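Harside bench notes, November, afternoon

Continuing with the vegetable set. Ladi Osagie did the shopping this time and came back with eggplants, so today was mostly those. Weighed them all on the Weteck scale before anything else. The smallest came out at 252 g, the largest a little over double that, and I set aside everything past 500 g for the Xia people, who asked for big ones.

Wiped the skins with a dry cloth first. Last time we left the store's film of water on them and the weights drifted by a gram or 2 between readings. Scale zeroed with the tray on. Stickers peeled off and the glue rubbed away with a thumb, no solvent.

Skin notes. Eggplant marks more easily than the zucchini did, and the marks don't show up right away. A press that looks harmless at noon can be a dull brown patch by four. So the rule for this batch is to write the time next to every handling and look again at the end of the day. The calyx is the other thing to watch. It has small prickles on some of them, and the edges dry out and curl after a day on the shelf, which changes where the widest point of the top end sits. Measure the green part the same day or leave the column blank.

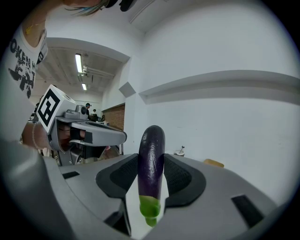
How long can an eggplant stay out before it should be swapped for a fresh one?

Two days on the shelf at room temperature, then it goes. After that the skin loses its tightness and the flesh under it gives more than it should, so the numbers stop matching the first day's.

Don't put them in the fridge overnight to stretch it. Ladi tried that with three from the last bag and they came out with pitted skin.

Labels: the Roneo tags are fine on the stem but not on the skin. They lift a bit of the shine when they come off. Tie them, don't stick them. We have 200 tags left in the drawer -- enough for this set and the peppers.

To do: check the marked ones again before locking up, copy the weights into the shared sheet, ask Xia which day they want theirs. Bruised ones can go home with whoever is cooking -- cut out the brown and they're fine.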